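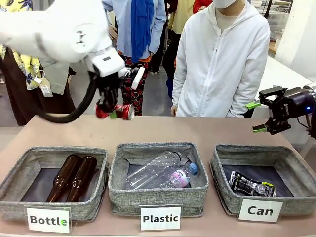
Sorting the recycling: can a machine take over yet?

Taking out the recycling is the chore people in our house argue over most, so I went to see how far the machines have come with it. The job on show was sorting drink containers into three gray fabric baskets, one each for bottles, plastic and cans. Hanan Rawashdeh came along and asked most of the good questions.

The setup is kinder than any kitchen. Containers lie on a clear tabletop, the baskets stay where they are put, and there is one kind of thing to sort. At home the bottles are under a pizza box and somebody has left the milk in.

Crushed cans are the part I would watch. A new can has the same shape every time. A crushed one is different each time, and the hand has to close on whatever is left of it.

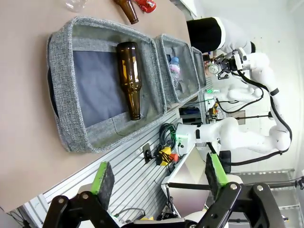

Glass is harder in another way. A brown bottle is smooth and heavy at one end, and if you drop it you have a second chore. Clear plastic is a problem for cameras in general, as you mostly see what is behind it.

Cremilda Trindade ran a bottle return counter at Marinho for 8 years and is not worried about her old job. On a busy day she took in 2000 containers, many of them sticky, some with things inside she would not describe. She thinks a machine could do the plain ones and call a person for the rest. That sounds right to me.

My own view is that sorting on a table is close. Sorting out of a full bag under the sink is not, and neither is rinsing. I would pay for the rinsing first - the sorting takes me 5 minutes a week.

More pictures from the shop-floor jobs, shelf stocking and folding, go up in April.

Page last changed January 17, 2021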